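Speaker notes: What the second arm costs us
Awuor Ogola, Monday session, planning for equipment

Slide 1

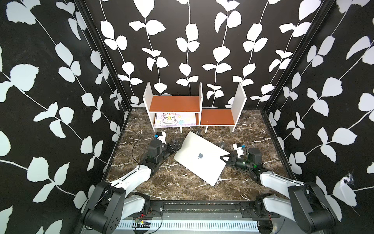 Two-arm cell, laptop on the floor of the enclosure, shelf unit behind.

Good morning. I will speak about money first and technique after. Please look at the right gripper, it holds the edge of the laptop. With one arm we could not plan for this kind of task.

Slide 2. The request
Total asked: 2327 euros, for the year from February. From this, 446 is for spare gripper fingers and cables. Last year we forgot the cables. (Pause here, Rotich people may want to comment.)

Slide 3. Two offers
Flinov: lower price, but we pay the delivery.
Sallier: 800 more, with service included for both arms.
I prefer Sallier. Say this clearly and do not apologise for it.

Slide 4. Small things
Each camera module has its own line in the budget, 80 per piece. Do not hide them under "other".

Ask at the end: who can sign for Pever before the order goes out?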